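Automation Practice, Unit 4: Rules for Work with Hand-Held Grippers
Course notes, Ormsby campus. Instructor: Bohdan Stetsiuk

4.1 Condition of the gripper

Before each recording session the operator shall inspect both fingers. Loose pads, cracks and worn faces are to be entered in the log before work begins. Light dust may be wiped off with a dry cloth. No session may exceed 70 minutes, and a break of 30 minutes must follow.
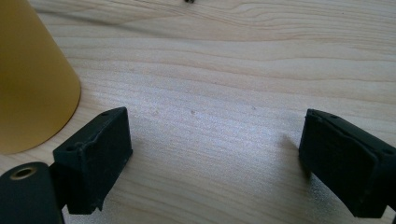
Figure 4.1. Gripper fingers open, with no object held.

4.2 Start position

Each attempt begins with the fingers apart and clear of every object. An attempt begun with the fingers already touching an item is marked invalid. Of the 2,838 attempts reviewed at Zolham in February, most of those rejected had failed this check.

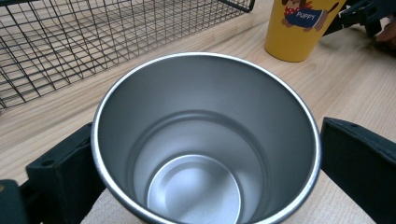
The rules on shared tables apply whenever two operators work within reach of each other. Each operator handles only the items assigned on the task sheet. Hands are kept away from the fingers of any gripper that is closing on an object. A cup is gripped from opposite sides, just below the rim on the left in the case shown, and must be empty before it is lifted. Baskets and cups not in use may remain on the table if the task sheet lists them.

4.3 Records

Students submit the log by Thu 5 August. Entries are limited to 500 words.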